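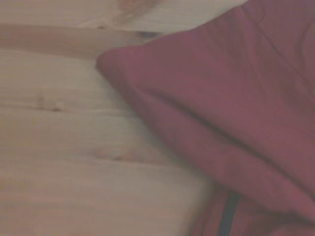 Informe de avance del proyecto Embridge
Percepción y planificación para la manipulación de tejidos
Destinatario: Kaplan, programa de ayudas a la automatización textil
Elaborado por: Aslı Oral y Ozan Özkan, equipo de software de Prallell
5 de febrero de 2023

1. Situación general

El periodo se ha dedicado casi por completo al módulo de percepción y a la conexión de este con el planificador de agarres. El control de bajo nivel quedó cerrado en diciembre y desde entonces solo ha recibido correcciones menores. De los paquetes de trabajo comprometidos, el de segmentación está terminado, el de detección de bordes y esquinas está en pruebas y el de planificación va con retraso respecto al calendario aprobado. El retraso se explica en el apartado 4.

No hay cambios en el equipo ni en el presupuesto total. Sí pedimos un traspaso entre partidas, que se detalla al final.

2. Percepción

El sistema trabaja únicamente con la cámara de muñeca. En la propuesta inicial se preveía una segunda cámara cenital, pero la mesa de clasificación de Clomberg no admite una estructura fija encima y la descartamos tras la primera visita. Toda la información sobre la posición de la prenda tiene que salir, por tanto, de vistas cercanas en las que a menudo solo aparece una parte de la tela.

La segmentación entre tela y superficie funciona de forma estable con prendas oscuras o de color intenso. Un tejido granate sobre tablas de madera clara, por ejemplo, se separa bien incluso con la imagen algo borrosa y pálida, porque la diferencia de tono es suficiente. Los fallos que quedaban en estas combinaciones venían de la madera: las juntas entre tablas se interpretaban como bordes de tela y los nudos oscuros como manchas o botones. Se ha añadido un paso previo que estima la dirección de la veta y descuenta las líneas paralelas a ella cuando están fuera de la máscara de tela. Los nudos se filtran por tamaño y por su posición respecto a la máscara. El caso difícil sigue siendo el nudo que queda pegado a la prenda, que a veces se incorpora al contorno y lo deforma.

Con prendas beige o crudas los resultados son peores. La máscara pierde tramos del contorno y el planificador recibe esquinas que no existen. Estamos probando a usar la sombra que la tela proyecta sobre la mesa como indicio adicional. En las imágenes con luz lateral ayuda bastante. Con luz difusa apenas aporta nada y en alguna serie ha empeorado el contorno, de modo que por ahora la opción está desactivada por defecto.

El conjunto de imágenes anotadas tiene 472 ejemplos. Cada uno lleva marcados el contorno visible, los pliegues principales y, cuando las hay, las zonas con doble capa. De ese total se han reservado 300 para entrenamiento y el resto se reparte entre validación y prueba. Ozan Özkan ha revisado todas las anotaciones de pliegues, que eran las menos coherentes entre anotadores.

3. Pliegues y capas

Distinguir una esquina real de la prenda de una esquina formada por un pliegue es el problema central de este paquete. Si el brazo toma un doblez redondeado creyendo que es el borde, levanta dos capas juntas y la prenda no se despliega. El detector actual clasifica cada candidato en tres categorías: borde libre, pliegue y dudoso. Los dudosos provocan un movimiento corto de la muñeca para obtener otra vista antes de decidir.

Las cremalleras, cintas y ribetes necesitan un tratamiento aparte. Una franja estrecha y casi negra sobre un tejido más claro puede ser cualquiera de estas cosas, y también un hueco entre dos capas en sombra. Hemos dejado de intentar nombrar el elemento. El módulo lo marca como «zona a evitar» y el planificador no propone agarres a menos de 8 milímetros de ella. La regla es conservadora y descarta agarres que serían válidos, pero en esta fase nos parece preferible.

4. Planificación de agarres

El planificador recibe la lista de candidatos, les asigna una puntuación y genera la trayectoria de aproximación. La generación de trayectorias no ha dado problemas. El retraso viene de la puntuación, que se había diseñado para vistas en las que se ve la prenda entera y hubo que rehacer para vistas parciales.

La versión nueva conserva una memoria de las vistas anteriores dentro del mismo intento, de manera que un borde observado desde un lado sigue contando cuando la cámara se desplaza. Aslı Oral terminó la primera implementación y está integrada en la rama principal. Queda pendiente decidir cuándo se borra esa memoria. Ahora se borra tras cualquier contacto con la tela, lo que obliga a mirar de nuevo aunque el contacto haya sido mínimo, y el ciclo se alarga.

El tiempo de cálculo por vista es de 2 segundos en el equipo del laboratorio. Para la demostración en Clomberg hay que bajarlo. La mayor parte se va en la estimación de pliegues, que se ejecuta sobre la imagen completa cuando bastaría con hacerlo dentro de la máscara. El cambio está empezado.

5. Herramientas

Se ha escrito un visor interno que reproduce un intento vista a vista, con la máscara, los candidatos y la puntuación superpuestos. Ha reducido mucho el trabajo de diagnóstico y lo entregaremos con el resto del código, aunque no figuraba entre los entregables. El formato de registro ha cambiado una vez durante el periodo; los registros antiguos se pueden convertir con el script incluido en el repositorio.

Las pruebas automáticas cubren la segmentación y el filtro de veta. El planificador solo tiene pruebas de trayectoria. Faltan las de puntuación, que no tenía sentido escribir mientras la función seguía cambiando.

6. Trabajo para el próximo periodo

Limitar la estimación de pliegues a la máscara de tela y volver a medir el tiempo por vista.
Ampliar las imágenes con prendas claras, incluidas superficies de apoyo distintas de la madera.
Fijar el criterio de borrado de la memoria de vistas.
Completar las pruebas de puntuación.
Preparar la instalación en Clomberg y acordar con su personal las condiciones de luz de la mesa.

7. Solicitud

Pedimos autorización para pasar a la partida de anotación de datos el importe previsto para la cámara cenital, que ya no se va a comprar. El total concedido no varía. Si Kaplan necesita el desglose en su plantilla antes de aprobarlo, lo enviaremos junto con los justificantes de gasto del periodo.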